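Two-arm Etari kit is out on loan, and the bookings are filling up

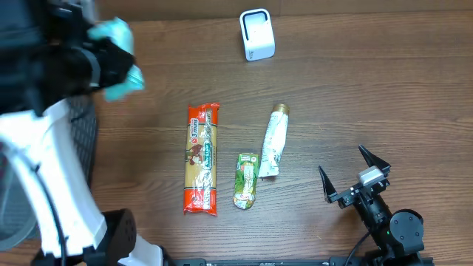

Urnolcombe Library of Things – Robotics and Making Team

We have been wanting to write this one up for weeks! The Etari two-arm sorting kit from Mollell is now on our loan list, and anyone with a full library card can book it for up to 14 days.

The kit is a pair of tabletop arms with grippers, a short metal rail, the cables and a laptop with the teaching software already set up. You bring the things you want moved. Groceries and bathroom odds and ends are a great place to start, and our own practice table has had a packet of pasta or noodles, a small green package and a white squeeze tube on it, with one arm lifting a soft teal pack while the other waits with its gripper open.

Harish Singhal, who ran our September trial, spent most of it on soft packaging. Stiff boxes are easy, he says, and after an hour you will want something harder. Shiny wrappers that crinkle when you squeeze them are where it gets fun. "You find out very fast how much your own fingers are doing," he told us. His best routine took 39 practice runs to teach, and he was grinning like a kid at the end of it.

What did we like? The arms are quiet enough to use in a room where people are talking, and the software lets you start over without wiping what you have already taught. The grip setting is a plain slider, and you can change it halfway through a job. We also like that the left and right arms can be taught separately, so two people can work on one routine together.

A few grumbles, to be fair. The printed guide is thin, and the section on handing an item from one arm to the other skips a step (we have tucked a corrected sheet into the case). The laptop fan gets loud. The whole kit is also heavy, so please come with a friend or a cart.

The software keeps up to 4000 saved moves, and earlier borrowers' routines stay on the laptop unless they ask us to clear them. Have a look through the Gautam folder before you build your own – it has a lovely slow pick-up for floppy bags.

Onni Juntunen gives a starter session at 2 p.m. for each new borrower on pickup day. It lasts around an hour and is free. To book, ask at the front desk or call the team, and let us know if you need the folding table as well.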